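# Clorkley table top, light wood finish

Sold as a top only. Legs, frame and fixings are separate, whatever the old catalogue led people to believe.
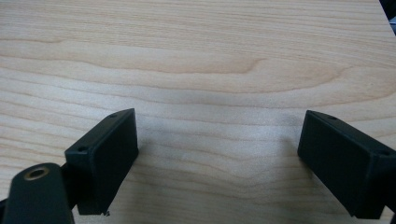
We stock two sizes of the Clorkley and we've had mixed feelings about it from the start. The maker, Gukunberg, calls it "a surface for life". We have sold enough table tops to be wary of that sort of line, so we've left it out of the details further down and stuck to what we can stand behind.

## The look

Pale, creamy beige with a slight pinkish-tan cast. The finish is smooth and matt with a mild sheen. The grain is easy to see, with a broad arched figure and narrower streaks beside it. If you want a plain, even surface, buy something else. Tops vary, and we can't pick through the stack for a quiet one. We can't promise that two tops bought together will match either, and customers who push a pair end to end to make one long table are usually the ones who write to us afterwards.

The maker's colour name is "Morning Oat". It means nothing to us, so we've put "light" on the label.

## Sizes and prices

| Code | Length | Depth | Price |
|---|---|---|---|
| CL-150 | 150 cm | 75 cm | £294 |
| CL-200 | 200 cm | 90 cm | £862 |

Yes, that is a big jump. We asked Gukunberg about it and were told the larger top is "a different proposition". It is longer and deeper. We sell far more of the small one and can see why.

There is also a set with the large top, the Vernoseck steel frame and a matching bench at £1,649. Work out whether you need the bench before you order, as the set can't be split once it has left us.

## Claims we'd treat with care

**"Wipe clean."** For crumbs and a splash of tea, fine. We wouldn't leave red wine or turmeric on it overnight, and the guarantee doesn't cover stains.

**"Heat resistant."** The leaflet gives no temperature. Use a mat.

**"Fits any frame."** It comes undrilled, so in that sense it does. You will need to drill it yourself, and a hole in the wrong place is yours to keep. The Wilczyńska trestles need no drilling at all and cost less than the Vernoseck frame.

**"Scratch safe."** We asked what this meant in September and are still waiting. Put felt under anything heavy.

## Care

- Soft damp cloth, then a dry one.
- No scouring pads, no bleach, no spray polish.
- Lift things across it. Don't drag them.

## Delivery and returns

Kerbside only. The large top takes two people and a clear run to the door, so measure your stairs first. Unused tops can come back within 14 days in the original wrapping. A drilled top counts as used, even if it only has one hole in it.

Small samples are free and worth having. Look at one under your own kitchen lights, in the evening as well as by day, before you order a full top.

Prices checked 2 May 2024.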